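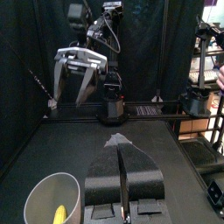
Most first budgets for a robot cell are written from the arm supplier's quote, and they come in short. The arm is one line. A working bench also needs a gripper, a table stiff enough to bolt to, rails or a frame, camera mounts, power, cabling and something around the whole lot to control the light. The black curtains hung behind the arm are a line on the budget, and so is the tall post that carries the camera on the right. Students last year left both kinds of item out of their draft and had to find the money in September, after the order had gone in.

Unit 4: Planning and costing a bench cell
Notes prepared by Afaf Khoury. Revised 2025-01-08.

Read these before the tutorial. Bring your draft equipment list, printed.

1. Start with the task

Write down what the arm has to pick up, how heavy the heaviest item is, and how far it has to travel. Do this before you open a catalogue. Payload figures in catalogues are for the bare wrist, so take off the weight of the gripper, the wrist camera and its bracket. If what is left is less than the object plus a fair margin, you need the next size up and your budget changes at once.

Objects cost money too. Paper cups, toy food and squares of cloth are cheap and will do for early grasping work, but they get crushed and lost. Put in a small consumables line and expect to use all of it.

2. Arm and gripper

Ask for separate prices. Suppliers like to bundle, and the bundle often includes a gripper that doesn't suit the job. A two-finger parallel gripper covers most tabletop work. Check the opening width against your largest object and check whether spare fingers are sold singly or only in pairs.

If your plan has two arms sharing a table, double the gripper line, the cable line and the spares. Don't double the table or the frame. Do check the reach of both arms on a floor plan, with the bases drawn to scale.

3. Lead times

The Peltport arm used in our worked costing is quoted at 12 weeks from order. The Nseir gripper is quicker but ships from a different warehouse, so freight is charged twice. Customs and brokerage are not in either quote. Refugio Quezada in purchasing will give you the current rates if you ask early in the term. He won't do it in the last week.

Anything over the department's approval limit needs two signatures. Allow for that in your schedule.

4. The room

Measure the door. Measure the lift. The Skondville table frame comes assembled at 134 cm wide and won't go through the old lab door unless the legs are off.

Count outlets as part of your plan. Each controller, computer and camera hub needs one, and power boards daisy-chained under a bench will fail the electrical inspection. Controllers need air around them, so don't push a vented case up against a wall or a curtain. If you are enclosing the bench, leave enough clearance for a person to get at the base of the arm with a hex key.

Shelving for the computer and keyboard should sit outside the enclosure, where the operator can reach it and the arm can't. Boxes tend to pile up in the same place, so draw some storage on the plan.

5. Spares and running costs

Carry at least the following:

One set of gripper fingers
One wrist cable, full length
Finger pads
Fasteners for every mount, in the right grade
Wipes and Purell for the shared station

Wrist cables wear where they loop past a joint. They are the part we replace most, and the downtime costs more than the cable. In the worked costing, the arm and gripper together take roughly 70 per cent of the first-year total. Everything in sections 4 and 5 has to come out of what remains.

6. For the tutorial

Nigel Bloxham and Bilal Qaisi will each take half the group. Have ready your task statement, a floor plan with dimensions, and a costed list showing price, freight and lead time for every item. Mark any figure you guessed. A guessed figure is fine at this stage if it is marked.

Price everything in one currency and state the exchange rate you used. Quotes older than the start of term should be requested again.

Late drafts go to Krishnamoorthy Subramaniam by email.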